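3.2 Clearing and sorting habits in the Grulside common room

The second part of our project looked at what people leave behind on shared tables. The first part (section 3.1) covered the kitchen sink and the drying rack, and those results are already in the interim report. For this part we picked the common room on the second floor of Grulside, the residence hall where two members of our group live.

The room was refitted before the start of the school year. The old round tables were taken out and replaced with wide rectangular ones that have drawers built into the base. According to the housing office, the drawers were meant for games and chargers. In practice they fill up with napkins, takeout cutlery and empty wrappers, and we had to decide early on whether to include them. We left them out. We only recorded what was on top of the tables.

Method

We visited the room twice a day in November, once at 7:30 in the morning and once at 9:30 in the evening. Each item was entered on a paper sheet under one of four headings: drink containers, food packaging, dishes, and personal items. Anything with liquid still in it was marked "part full" and anything we could not judge without picking it up was marked "unknown." We agreed not to touch or move things during the count, so the "unknown" column is longer than we wanted.

Tarmo Strazds drew up the sheet and changed it once, after the first week, to split drink containers into bottles and cans. The two have to go in separate bins at Grulside, and the first version of the sheet did not let us compare them. The first week's sheets were re-sorted from the notes in the margin. 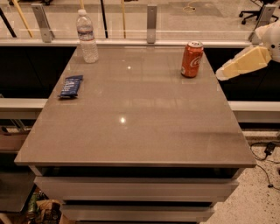 Figure 4. Tabletop by the glass partition, with a water bottle, a Coca-Cola can and a snack bar wrapper.

Figure 4 shows how the headings work. The bottle goes under drink containers and is marked part full, as there is water in it. The can goes under the same heading, in the can column, and is marked unknown. The wrapper is food packaging. A table like this one took us less than a minute to enter.

Results

Over the whole period we entered 1,319 items. Drink containers were the largest group, followed by food packaging. Dishes came to 152, which was lower than we expected, and most of them were mugs. Personal items were mainly pens, hair ties and one glove that stayed on the windowsill table for the entire month.

Evening counts were higher than morning counts on almost every visit. The cleaning crew comes at 6:00 in the morning – we did not know this when we set the times – so the morning figures mostly show what was left after they had been through. We should have asked before starting.

Tables by the partition had more on them than tables by the door. We think this is a matter of distance. The bins are next to the door, and a person sitting at the far side has to walk the length of the room to reach them.

Bin trial

For the last week we borrowed a small two-part bin from Uibo, the building next door, and put it at the partition end. The number of cans left on those tables went down. Wrappers stayed nearly the same. One week is too short to say much, and it was also the week before exams, when the room is used differently.

Problems

Two evening sheets were lost and are not in the totals.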